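Stodance resets gripper on Horley shelf-picking cell after run of dropped packets

27 July 2020
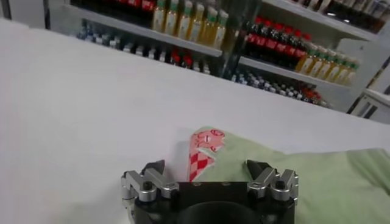 Fingertip wear behind the fault

Stodance has put its shelf-picking cell at Horley back into service after a service stop to deal with dropped packets. The company said the two black fingertip pads on the gripper had worn unevenly, so that one was touching light goods slightly ahead of the other.

Bottles were not affected. The trouble showed up with thin paper packets, which tended to turn in the grip and slide out before the arm reached the drop-off point. Staff logged 178 failed picks between March and the stop, nearly all of them packets or sachets.

The pads were replaced as a pair. The bolts on the finger links were checked for play, and one link on the left side was refitted with a new bolt. The gripper was then opened to its full width and closed again 60 times with nothing between the fingers, to make sure both sides were travelling evenly.

Testing on a soft surface

Test picks are made at a white table in front of the drink shelves. For packet work the technicians lay a pale green towel on the tabletop, and the packet goes on that. The towel gives a little under the fingertips, and Stodance says this spares new pads from knocks while the closing height is still being set.

A pink and red packet with a checkered lower half has been used for the wrist camera check. It has to sit in the gap between the open fingertips in the camera's view before the arm is allowed to close on it. If the packet is off to one side, the camera offset is entered again and the check is repeated.

The cell went through roughly 375 test picks before it was handed back. Stodance did not give a failure rate but said the result was inside its own limit for paper goods.

New inspection interval

Fingertip pads at Horley will now be inspected every 3 weeks. Until now they were looked at only when the arm had its regular service. Operators have also been asked to wipe the pads at the end of each shift and to note any shiny patches in the log.

The same change will be made at the Mahawong site, where a second cell uses the same type of gripper. Spare pads for both sites are being supplied by Jutudik, and a set will be kept in the cabinet beside each controller.

Stodance said no other work is planned on the Horley cell this year.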